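Davbridge Community Help
Kitchen and Catering – Preserving and Curing

Salt level in brined pork belly for a staff canteen

Posted by Leif Lindholm

I would be grateful for advice on a wet brine for pork belly. The canteen at which I am employed intends to serve cold sliced belly with mustard and pickled cabbage from October, and I have been asked to prepare a written method which any member of the kitchen can follow.

My first trial used 290 grams of salt in a pot of water which, I regret to say, was not measured. The meat remained in the brine for 2 days in the refrigerator, was simmered until tender and pressed overnight. The texture was good but the outer slices were far too salty. Should the salt be reduced, or the time? I should also like to know whether sugar is required.

Birger Haugen

The salt cannot be judged without the weight of the water, and I would suggest that this be corrected before anything else is changed. The method we follow at Dahlgren is set out below.

Weigh the meat and the water together and calculate the salt as a share of that total. Two per cent gives a mild result. For a piece of 2 kilograms in 3.2 kilograms of water, the total is 5.2 kilograms and the salt required is 104 grams.

Dissolve the salt in a small part of the water over a low heat, with a bay leaf and a few peppercorns. Add the remainder cold and chill the brine fully before the meat goes in.

Keep the belly fully covered, with a plate on top if it floats. At this strength the salt evens out slowly, and a piece of ordinary thickness should be given up to 13 days in the refrigerator. A thin piece will be ready sooner – cut a small slice from the end, fry it and taste.

Use a food-grade container with straight or nearly straight sides, and keep it for brining only. Metal other than stainless steel should be avoided.

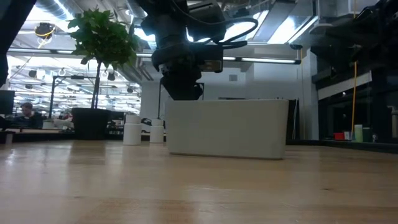

Discard the brine after use. It should not be boiled and kept for a second batch. Rinse the meat, start it in fresh cold water and simmer gently until a skewer passes through without effort. The cooking water should be tasted before it is used for soup.

Sugar is optional. It softens the taste of the salt but has little effect on the texture at this level. Please note that this is a seasoning brine and does not replace curing salt. The cooked meat should be kept chilled and treated as any other cooked pork.

Wenonov

We just soak ours in cold water for an hour before cooking if it is too salty. Change the water once. Works for gammon as well.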